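Why does my policy do fine in eval loss but miss the pick? 143 demos, 4 held out. Start state: 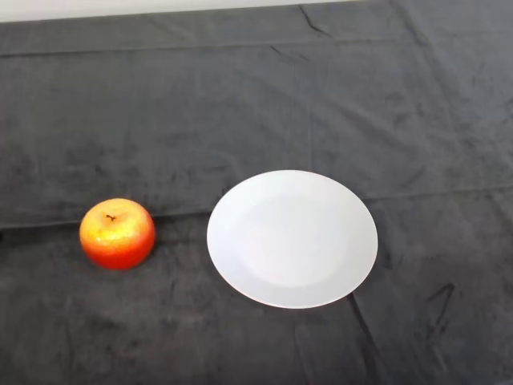
Robot learning > Imitation

Same gray cloth every time. Apple left of the plate.

Chathurika Roy
Loss tells you very little. Run 40 rollouts, score the end state only. Apple on plate like this = 1, else 0. 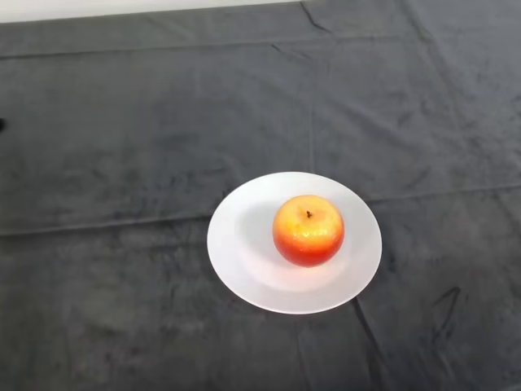 Scoring rollouts

grastard947
what she said. also vary teh start spots, mine just memorized one. Shorter action chunks helped me too, no idea why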